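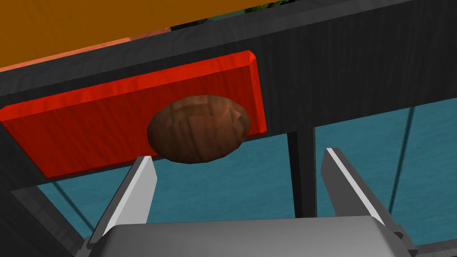 The woman who gave up recipes

Kátia Guerra owns 57 cookbooks and has not opened one of them since last July. They sit on the landing outside her flat in Oltthorpe, in boxes marked with the names of the shelves they came from, waiting for a decision. "I'm not against them," she says, moving one with her foot so that I can get past. "I just noticed I was reading them the way other people read holiday brochures. I'd get to the end of a lamb dish with eleven steps and then have toast."

Guerra teaches an evening class called Cooking Without Looking, above the old Cura chemist's on Wan Street. Nobody is blindfolded, though she says two people have asked for their money back on discovering this. What they may not look at is a recipe. Phones go in a biscuit tin at the door. There is a pile of ingredients, a hob each, and a teacher who answers most questions with another question.

I ask how long it takes before somebody cries.

"The first evening, usually. It's the onions, but they let me think it's the method."

She came to teaching by an odd road. For six years she worked as a tester for a food magazine, cooking other people's dishes exactly as written and then filling in a form to say what had gone wrong. She was good at it, in the way that some people are good at finding the one wobbly chair in a restaurant. She also began to suspect that the instructions were making her worse. "I once burnt a tray of parsnips while standing in front of them. I could smell them going. But the page said another ten minutes, and I thought, well, the page must know."

The page, she points out, has never met your oven. Hers is an Ovik, bought second-hand, with a dial that stops at 200 and a door that has to be encouraged. Most of her students have something similar at home and have been following instructions written for somebody else's kitchen. "They come in and tell me they can't cook. Then I find out they've been doing everything right in an oven that's lying to them."

The class itself is less alarming than its title. In week one they make soup, tasting it every few minutes and saying out loud what they think it needs. Guerra does not tell them if they are right. The silence, I am told by a retired surveyor at the next hob, is awful. By week 3 he had started adding lemon to things at home without permission, and his wife had noticed.

Is there anything she won't let people make up as they go along? She thinks about this for longer than I expect.

"Cakes. I'm not mad. A cake is chemistry and you should do as you're told. And jam, and anything in a jar that you plan to give to somebody you like."

Not everyone is persuaded. She has had letters, one of them typed, accusing her of snobbery: it is all very well to cook by instinct if you grew up with a grandmother at the stove. Guerra takes this more seriously than most of what I put to her. Her own grandmother, she says, cooked four dishes, all of them grey. "But they've got a point. If you've never had anyone show you, a recipe is the person who shows you. I'd never take that away from a beginner. I only want them to stop asking it for permission to add salt."

She makes us lunch while we talk — eggs, yesterday's rice, the end of a cabbage, something brown out of a bottle with no label. She tastes it three times and frowns each time. It is very good. I ask what it's called and she looks at me with real pity.

We go back to the books. Her sister wants the baking ones. A charity shop has offered to have the rest, on condition that she carries them down herself, and there are four flights. She has been meaning to start at the weekend, or possibly the one after. On my way out I notice that one of the boxes has been opened, and that there is a bus ticket marking a page in the book on top. Guerra says that was for the pastry.

The next course begins in the autumn. Bring an apron and a tub to take your supper home in.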